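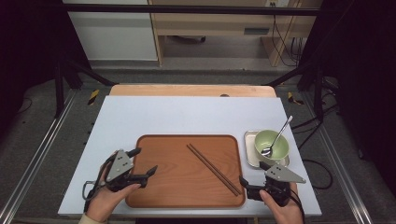
Chopsticks on the tray, bowl and spoon to one side.

August 5, 2002

Lunch is dying and we're letting it. I mean a proper one – sitting down, a plate, twenty minutes of nothing else. In Gesden the canteen on the high street shut in spring. It had 78 seats and most days you queued. Now it's a phone shop. Another one.

Everyone I know eats at the desk. Crisps over the keyboard, sandwich in one hand. Bunex closed its staff dining room last year, and 154 people got a vending machine and a microwave. A saving, they said. Of what? Not time. They all drive out to Sengar for chips and come back late and cross.

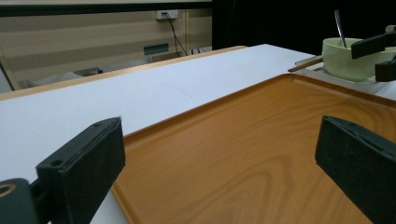
A wood-grain tray on a long white table.

I'm not asking for tablecloths. Soup would do. Bread, somwhere to put your elbows. When I started work the whole floor stopped at half twelve and you heard who was ill, who was moving house, which boss to avoid. Best meeting of the day and no minutes taken.
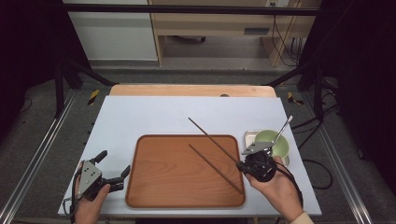 And schools are going the same way. Landden wants to cut the dinner break to half an hour from September. Half an hour! Over 250 children through one hatch. The little ones will still be queing when the bell goes, and then teachers will wonder why they can't sit still at two o'clock.

So write to the school. Ask your boss for a table and some chairs. Or just get up at half twelve, take someone with you, and leave the phone ringing.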